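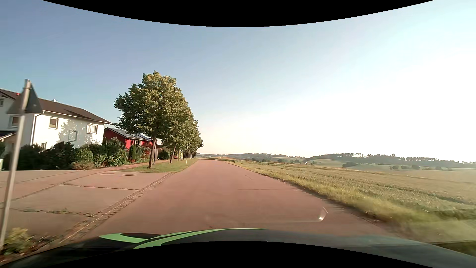

*Hortensia Palomino and Radymyr Didenko – draft of October 15, 2023*

I should say at the outset that I came to this study as a baker's daughter, and it shows. When Radymyr first suggested we write about how small bakeries look after their sourdough starters, I'd already got opinions on nearly everything (rye first, never fridge it, don't trust anyone who uses a metal spoon), and he spent most of our first month talking me out of them. What follows is the part of the paper I was allowed to write in my own voice, and I've taken full advantage.

Our four bakeries are called Elach, Jetetti, Apaza and Puko throughout. Those are the names over the doors, used with the owners' blessing. We drove between them, stayed a night or two at each, and got up when the bakers got up, which at Puko meant 3 in the morning. I filled in the feeding diaries. Radymyr did the acidity readings and washed up.

The thing I most wanted to know was how a starter gets handed on. Books tend to treat it as a recipe: so much flour, so much water, so many hours. At Elach there was no recipe that I could find. The head baker lifted the lid, had a sniff, and added flour until she was happy – and when I asked her to weigh it for me, she got cross and the dough came out stiffer than usual. We've kept that day's diary in the results, though Radymyr has marked it with a star.

Jetetti was quite different. They have a printed sheet on the wall, the starter is fed at 25 degrees, and whoever is on shift signs for it. Apprentices there learnt the job in 11 days, and could do it well enough. What they couldn't do was tell me when something was off. Twice I was shown a tub that smelled of nail varnish to me, and twice I was told it had been fed on time.
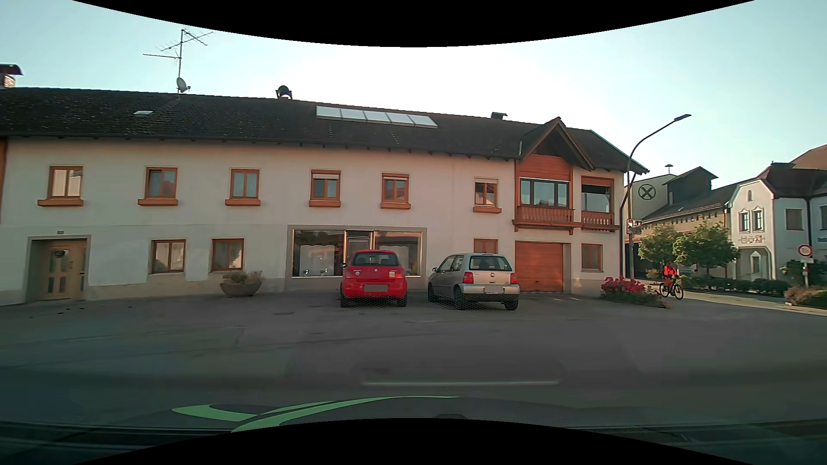

**Figure 1.** Two-storey building with window boxes on the upper floor.

Apaza falls somewhere in between. There's a sheet, but it's been scribbled over so often that only the owner can read it, and new staff pick things up by standing next to him for a winter. He keeps back a lump of dried starter in a jar in case of disaster. We revived a crumb of it in November and it took five feeds to get going, one more than he'd bet me. 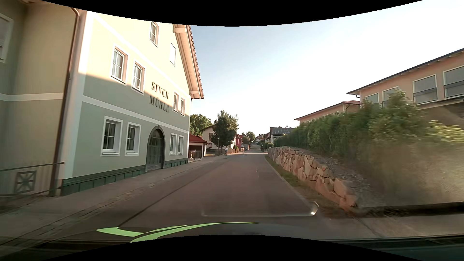 **3.2 Flour and where it comes from**

I'd planned to leave flour out of this altogether, but every baker we spoke to brought it up within minutes. Change the flour and the starter sulks, they all said, and the diaries mostly back them up. Puko swapped to a coarser rye halfway through our visits, having used up an order of 2,000 kilos of the old one, and the rise times wandered all over the place for a week before settling again.

Was that the flour, or was it the baker fretting over the flour? I can't separate the two with the data we've got. He was checking the tub far more often than before, and stirring it each time, and stirring lets in air. Radymyr thinks the bran accounts for most of it. I'm less sure, and we've agreed to print both views.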